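Tidying robots on the night shift, and what the cleaners make of them
20th May

I dropped in on the Grotberg office building in Ernport last week, where the cleaning crew has been sharing its evenings with two-armed robots since March. I've written about automation in warehouses plenty of times, but this was my first look at it in the kind of job my mum used to do, so I was pretty keen to see it (and to hear what the crew had to say).

There are 36 people on the cleaning roster, and Bednarek, the contractor, says none of them has lost hours so far. What's changed is who does what. The robots are being taught to pick up litter and straighten the lounge areas, and the people get the kitchens, the washrooms and anything with stairs.

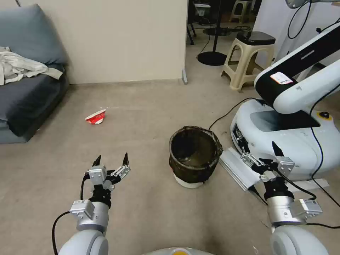
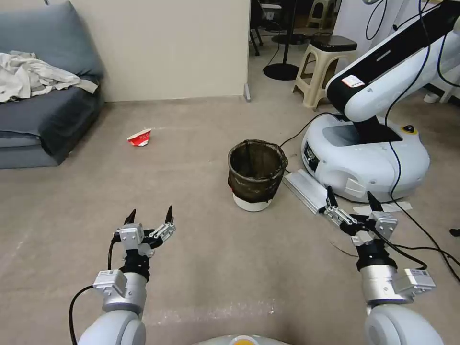

Philomena Mulligan has cleaned offices for 34 years and her back has opinions about all of them. She told me the bending is what wears you down, more than the mopping or the vacuuming. Something red and white lying on the floor a little way from a lined bin is one stoop for her, and she reckons she makes that stoop all evening long. She'd happily hand it over! She's less sure about soft things like the crumpled cloth on the sofa – do you fold it, bin it or leave it for whoever comes back looking for it? Her answer is to leave it, and she wants the robots to be taught the same.

Six of the crew have now done a short course in looking after the machines, and they get a higher rate on the nights they do it. Olanrewaju Fashola was one of the first to put his hand up. He likes the extra money and the quieter start to his shift, though he does miss the chatter – the old crew used to work a floor together, and now he might go a couple of hours without talking to anyone. I hadn't thought of that one, and I suspect the managers hadn't either.

Milagros Navarrete, who looks after the roster, is collecting comments from both shifts before the trial is extended to the upper floors. The crew has asked for a promise about hours in writing, and she expects to have a draft back to them next month.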